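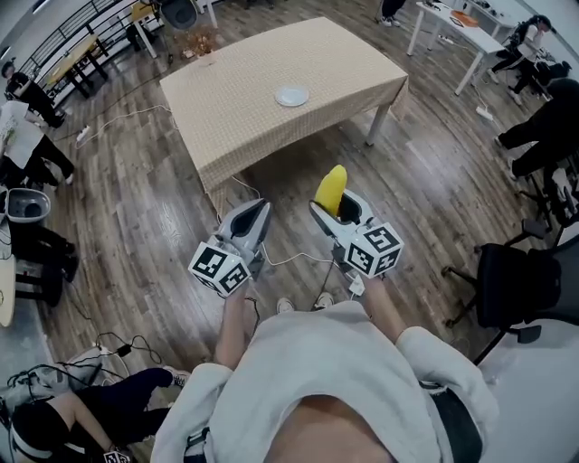

The tablecloth matters more than people think, according to one reader of the Trosbridge newsletter, who wrote in to say that a bare table never gets a child playing cafés for long, but put a checked cloth and a plate on it and they'll be serving you dinner until bedtime.

Apr 9, 2025 – by the Trosbridge newsdesk
2 min read

We had a lovely lot of letters after our March piece on play food, and a good many of them were about laying the table, so it seems only right to come back to it. The Gronwood toy library now has 427 pieces of pretend food on its shelves, and the vegetables are out on loan more often than the cakes – which surprised us, we must say!

Corn on the cob is a great favourite. It stands up nicely in a small hand, it's bright enough to find under the sofa, and all those bumpy kernels are a pleasure to run a thumb along.
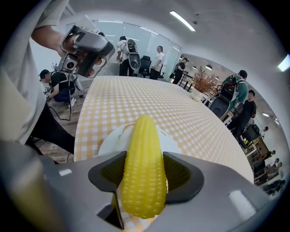
Yellow toy corn and a white plate on a gingham cloth.

If you'd like to set up a little table at home, Curnari has a page of simple ideas, most of which need only a cloth, a plate and one or two things to put on it. The library is also hoping to add 300 more pieces before the summer, and donations of clean play food can be dropped off at the Srour reading room during opening hours.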